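5.2 Cloth handling at the open day

The Stollow hall was opened to visitors in November 2022, and the cloth station drew 219 of them, most on their way to the coffee. We had rehearsed in a lab with blinds. The hall had large windows and a strong opinion about sunlight, so brightness across a single piece of fabric varied far more than in our training set of 2,771 grasps. Visitors were allowed to drop the cloth however they liked — a freedom that children used fully.

Each attempt was limited to 60 seconds, after which the operator reset the cloth and smiled.
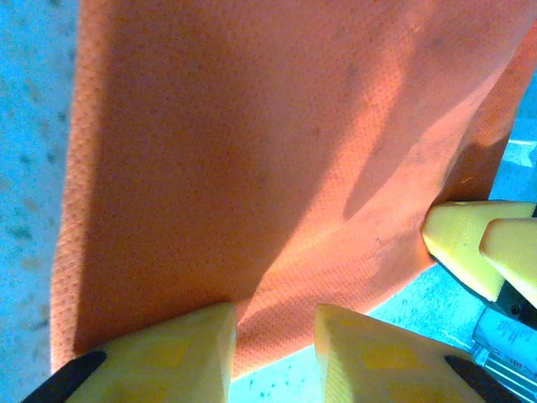 Figure 2. Orange cloth pinched at a fold, with light and shadow across the weave.

Shadow boundaries were the main nuisance, as the edge detector took them for hems with great confidence. We have since added shadowed samples from Drirncombe, whose windows are worse.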